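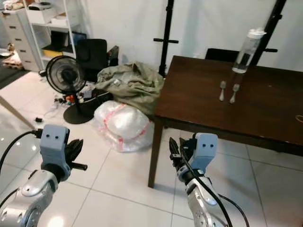 A reply to my last post asked how much of the week goes on keeping a two-arm cell running compared with running it. More than I'd like. I do the upkeep on the one we call Fidulell, so this thread is the routine as it stands in August.

1/ Start of day, power off. I move each arm by hand through its range and feel for grit or a tight spot in the joints. Wrist first, then elbow, then shoulder. If one feels different from the other side I write it down, even if it goes away after a few turns.

2/ Then the fingers. They get wiped with a dry cloth. We used to use a damp one and it left a film, and spoons slid straight out. I check the finger screws with the short driver. Snug is enough. The threads in the housing are softer than the screws and I have already ruined one.

3/ Cables take the most time. Each arm has a black cable running outside it to the gripper, and it needs enough slack for the wrist to turn fully. Too little and it pulls at the connector. Too much and the loop lies out over the table, where it can drag a fork along with it. I turn the wrist to both ends of its travel and watch the loop the whole way before I tie anything down. 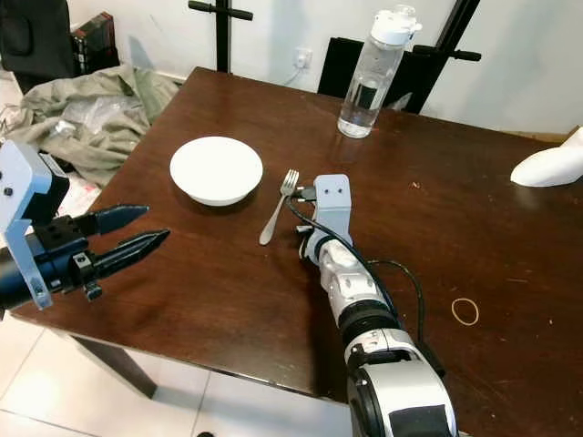

4/ Flat cutlery is the test I trust most after any work on the fingers. A fork on a hard table leaves very little to get hold of, so if the tips have gone out of line you find out straight away. I run it slow, one arm at a time. If the tips touch the table before they close, the height offset goes up a touch and I try again.

5/ On offsets: we keep one file per table. The dark table and the light one are not the same height, and using the wrong file is the most common fault we get. It looks like a broken gripper. Check the file before you reach for a driver. The Stillico software shows the file name in the corner of the start page and I now read it out loud, which helps.

6/ After cutlery, plates. What I'm after is whether the grip holds when the weight hangs off to one side. I have the arm take the plate by the rim and hold it while I watch the joint readings. A small droop when it first lifts is normal on ours. A droop that carries on is a joint that wants looking at. 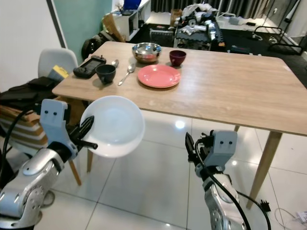
Plate by the rim in the left gripper, right gripper empty.

7/ Grip force. The setting runs from 0 to 100 and people always want to turn it up. Don't. High force wears the finger pads and makes the motor hot. If the plate slips, clean the pads first, then look at where the fingers are landing, and only then touch the number.

8/ Pads get changed at about 4000 grips. Prestero do the spares for us and they come in packs of 4, so I do both arms at once and keep no odd ones. Swapping just one side gives you a left and right that behave differently, and you spend Tuesday wondering why.

9/ Last check is a bowl. The rim is curved, so the fingers meet it at an angle and any play in the wrist shows up as a wobble. I ask for 3 good lifts in a row on each arm. If one fails I start that arm's count again.
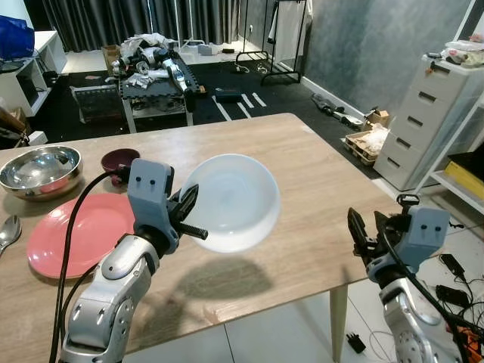 Left arm on the bowl check, fingers clamped on the rim. Right arm open.

10/ Shutdown: arms to the rest position before power goes off, never after. These joints have no brakes, so the arm drops where it is. Grippers left open, to take the load off the pads overnight.

11/ Still to sort: a better tie for the cable at the right elbow. The one on there works loose. If you've found a soft clip that stays put on a round arm, let me know which.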